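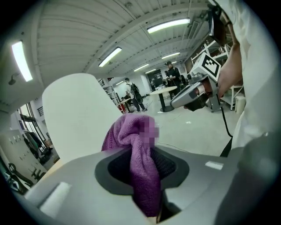 Betreff: Re: [Strickliste] Bündchen leiert aus, was tun?
Von: Edvin Strand
Datum: 8. April 2025

Hallo zusammen,

was für eine schöne Frage, da muss ich gleich einhaken! Rippen sind mein Lieblingsthema, und ich habe den Winter über kaum etwas anderes auf den Nadeln gehabt (lila, grau, noch mal lila).

Am 8. April um 07:41 schrieb Westerberg:
> Liebe Liste,
> ich habe mir aus dem Ikov-Garn einen Schal und dazu passende
> Stulpen gestrickt, alles 2 rechts, 2 links. Der Schal fällt herrlich,
> aber die Stulpen sind nach der zweiten Wäsche weit geworden und
> rutschen mir über die Hand. Außerdem knüllt der Schal in der Tasche
> so zusammen, dass er hinterher überall Falten hat. Habe ich falsch
> gewaschen, falsch gestrickt oder das falsche Garn genommen? Und
> wie legt ihr Gerippte eigentlich zusammen? Meine Schublade sieht
> furchtbar aus.
> Viele Grüße aus Retden

Erst mal zu den Stulpen. Falsch gestrickt hast du vermutlich gar nichts, aber ich würde mit der Nadelstärke runtergehen, und zwar deutlicher, als man sich anfangs traut. Ich stricke Bündchen inzwischen grundsätzlich zwei halbe Stärken kleiner als den Rest. Das fühlt sich auf den ersten Runden hart und knubbelig an, und man denkt, das wird ein Brett. Wird es nicht! Nach dem Baden entspannt sich das Ganze und springt trotzdem schön zurück.

Dann das Garn. Ikov kenne ich in der glatten Qualität, 200 Meter auf den Strang, sehr weich, wenig Sprungkraft. Für einen Schal ist das ein Traum, weil der ja nur hängen und warm sein soll. Für alles, was sich am Handgelenk festhalten muss, nehme ich lieber etwas mit mehr Kräusel. Falls du die Farbe unbedingt behalten willst (verstehe ich sofort, mir geht es mit Lila genauso), kannst du einen dünnen Elastikfaden auf der Rückseite durch die linken Maschen ziehen. Jede dritte Runde reicht völlig. Man sieht ihn von außen nicht, und beim Auftrennen bekommt man ihn auch wieder heraus.

Ein anderer Weg wäre 1 rechts verschränkt, 1 links. Das zieht stärker zusammen als 2/2 und sieht richtig edel aus, jede rechte Masche steht wie eine kleine Schnur. Dauert allerdings. Ich habe für meine letzten Stulpen 382 Anläufe gebraucht, gefühlt jedenfalls, weil ich immer im Halbdunkel die linken Maschen mit verschränkt habe. Also bitte Lampe an!

Zum Waschen: kühl, kaum bewegen, nicht am Stück aus dem Wasser heben. Immer eine Hand darunter, sonst hängt das ganze Wassergewicht an den Rippen und zieht sie lang. Danach in ein Handtuch rollen, draufstellen, ausrollen, flach hinlegen und die Rippen mit den Fingern zusammenschieben, bis sie dicht an dicht liegen. Dieses Zusammenschieben macht so viel aus! Nicht spannen, keine Nadeln. Wer das Bündchen beim Trocknen auseinanderzieht, behält es auch so.

Was die Falten im Schal angeht, da bin ich ganz entspannt. Gestricktes verzeiht Knüllen ziemlich gut. Aus der Tasche nehmen, einmal kräftig der Länge nach ausschütteln, über Nacht über eine breite Stuhllehne legen, fertig. Wenn ein Knick wirklich hartnäckig ist, halte ich das Dampfbügeleisen eine Handbreit darüber und lasse nur den Dampf dran. Auf keinen Fall aufsetzen, die Rippen sind sonst platt und bleiben es.

Und nun die Schublade, mein Steckenpferd! Ich rolle alles Gerippte, statt es zu falten. Den Schal einmal längs zur Hälfte legen, so dass der Falz in einer linken Rippe verläuft, und dann locker vom kurzen Ende her aufrollen. Die Rollen stelle ich hochkant nebeneinander, so sehe ich von oben jede Farbe und muss nicht wühlen. In meine Schublade passen 8 davon. Stulpen stecke ich ineinander und lege sie in die Lücken. Aufhängen würde ich nichts davon, auch nicht über einen gepolsterten Bügel.

Wenn du magst, schick mir eine Maschenprobe von deinen Stulpen (gewaschen, bitte), dann rechne ich dir gern eine engere Variante aus. Meine Anleitung »Clistero« für Stulpen mit verschränkter Rippe tippe ich gerade ab, es fehlt nur noch der Daumen. Sobald der steht, kommt sie hier über die Liste.

Wer von euch hat denn schon mit dem Elastikfaden gearbeitet, und welche Stärke nehmt ihr? Meiner ist mir neulich beim Vernähen zweimal gerissen.

Herzliche Grüße und fröhliches Rippen
Edvin

Kontakt zur Listenverwaltung | © Strickliste | Nach oben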